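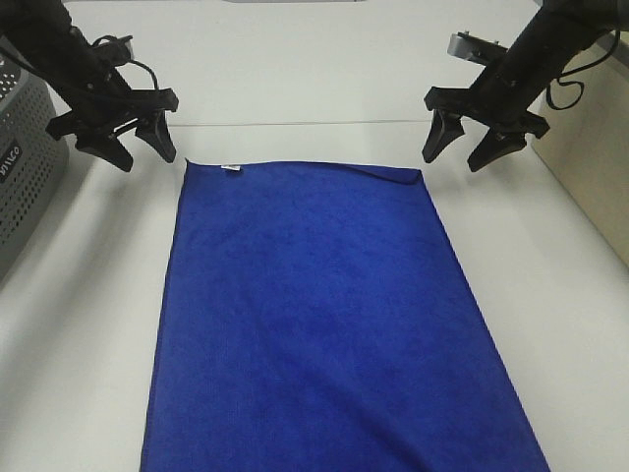 # Does a microfiber towel deserve the hype?

I resisted microfiber for years. My mother cleaned with old T-shirts, I cleaned with old T-shirts, and the windows were fine. Then Diệp Phan gave me one of her blue towels when she moved out of Mumbridge, with a speech about how I'd never go back. So I've been using it for 41 days (I keep a list on the fridge, don't ask) and I have opinions.

First, the color. It's a deep royal blue, which looks great on a white table and shows every single crumb, cat hair and thread of lint that lands on it. Diệp says that's a feature, you can tell when it needs a wash. I say my gray bath towels need washing too and they have the decency to keep quiet.

Second, the folding. I like a towel folded in thirds the long way and then in half, so it sits on the shelf with the rounded edge facing out. Cotton holds that. Microfiber sort of holds it. You lay it out flat, smooth it with both hands, and there are still little wrinkles all over, and a corner that wants to curl up on itself. I've tried folding it straight out of the dryer and I've tried leaving it overnight. The corner curls either way. The Ludora folding board I bought for sweaters was no help at all, too narrow by a hand's width.

What did help, a bit:

- Start at the far edge and pull both corners outward at the same time before you fold anything
- Fold with the care label inside, or it sticks out and annoys you every time you open the closet
- Skip fabric softener

That last one I was ready to dismiss as laundry folklore. I washed the towel twice with softener and it pushed water around the counter like a squeegee. Two washes without, and it was soaking things up again. Fine. Point to the internet.

Third, the claims. The little shop on Vũ Street has a Wadus towel in the window with a card saying it survives 200 washes. Who checked? At the rate I do laundry I'd find out sometime in my old age. Mine has been through 7 and feels the same, soft and slightly fuzzy, but I'd expect that from any towel after 7 washes – I have a dishcloth that has been through a divorce and two apartments.

I also read a thread with 1,414 replies on whether you can put microfiber in with cotton. I read far too many of them. Half said the cotton lint gets stuck in it forever, the other half said they'd done it for ten years with no trouble. I did one mixed load. There was lint. I picked it off in front of the TV and I now wash the blue towel with the gym shirts.

So is it better? For drying glasses, yes, I'll give Diệp that. For the counter it's the same as a decent cotton cloth. For the car I can't say, I take the bus. I won't be replacing the T-shirts, but the blue one has a spot on the second shelf now, label in, curly corner at the back.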